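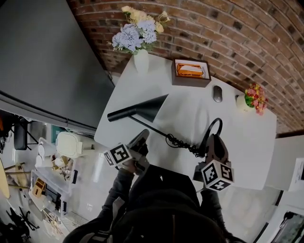 October, notebook: marker cube tracking, desk lamp task

09:40

Picking up from Osvaldo's note on the jumps in the left gripper track. Setup unchanged: one cube per gripper, fiducials on the faces, pose solved from the head camera. Task is the lamp reposition on the white desk. Vilela is the recorder and pose solver, Skirar is the trajectory cleaner downstream of it. Both are on the main branch as of this morning, no local patches.

Symptom: the left gripper pose flips between two solutions when only one face is well seen. Position is nearly the same in both, orientation is mirrored about the viewing direction. Textbook planar ambiguity. The right gripper does it too, less often.

10:15

Read through the solver again. For each image it takes every detected face, solves each face by itself, then averages the resulting cube poses weighted by face area. That is wrong in two ways. A flipped single-face solution gets averaged with a good one and gives an orientation that matches neither. And with one face visible there is nothing to compare against, so the solver takes whichever root has the lower reprojection error, even when the two errors are almost equal.

Changed it as follows.

1. All corners from all visible faces go into one solve, using the cube geometry file. No averaging.
2. If only one face is visible, keep both roots.
3. Pick the root closer in rotation to the previous accepted pose, unless the error ratio between the roots is above 5, in which case take the lower error and ignore history.
4. If there is no accepted pose in the last 400 ms, mark the sample as ambiguous and let Skirar deal with it.

The threshold in 3 is a guess. Celeste thinks it should depend on face area in the image. Probably right, but I want a fixed value first so that there is something to compare with.

11:30

Ran the new solver over 100 stored episodes of the lamp task. Flips in the left track are mostly gone. The ones left are at the start of an episode, before there is any history, which is what step 4 is for. Two episodes got worse: the first accepted pose was itself flipped, and then history held it there until a second face came into view. Visible in the plot as a long flat stretch and then a step.

Fix for this: run the pass backwards as well and reconcile. We are offline anyway, there is no reason to be causal. Where the forward and backward passes agree, accept. Where they disagree, take the pass whose nearest multi-face sample is closer in time.

13:50

Backward pass in. The two bad episodes are now clean. Runtime has gone up but the detector is still the slow part, so it makes no difference to the batch job.

Separate problem found while looking at the plots. The jaw-to-cube transform for the right gripper is off. When both grippers close on the same rigid object the distance between the jaw points should stay constant, and it drifts with wrist rotation. The left one checks out against the jig. Suspect the right cube was reseated after the last calibration and the file was not updated. Nothing in the recorder would catch that.

Added a check to Vilela: at the start of a session, close the two grippers tip to tip and rotate slowly. It fits the residual offset and refuses to record if it is over the limit. The limit is in the config, not in code. Osvaldo to choose the value, he knows what the policy will tolerate.

15:20

Lamp notes for whoever does the segmentation. Lamp and cable are both black, and the left gripper's jaws are dark as well, so the contact estimator from Groltex is poor on this task. It merges jaw and lamp arm whenever they overlap in the image. Tried raising the edge weight, no real improvement. Turned contact estimation off for the lamp and used jaw width from the encoder instead: contact is where the commanded closing continues and the width does not. Works well on the arm, less well on the cable, which gives under the jaws and has no clear stop.

Cable is not modelled at all in the planner. For replay on the arms we treat it as free space. Leave that as it is for now but log it – Gakmont needs to know before anyone tries to train on those segments.

16:45

Retargeting. Fed the cleaned trajectories to the inverse kinematics with the optimiser capped at 1000 iterations. Failures now are true reach failures, at the far side of the desk, and no longer the orientation spikes we had been calling reach failures. I went back over last month's rejected list, and a fair share of it should be reprocessed.

Also the smoothing in Skirar was set wide to hide the flips. With the flips gone it only rounds off the approach to grasp. Reduced the window, and the final approach keeps its shape.

Open

– Area-dependent threshold for root choice (Celeste)
– Limit for the tip-to-tip check (Osvaldo)
– Redo the right jaw-to-cube calibration before any further recording
– Ambiguous samples: Skirar interpolates across them with no cap on gap length. Needs one.
– Reprocess the rejected list with the new solver, old outputs kept alongside until compared
– Write the cube serial into the calibration file so a swap can be detected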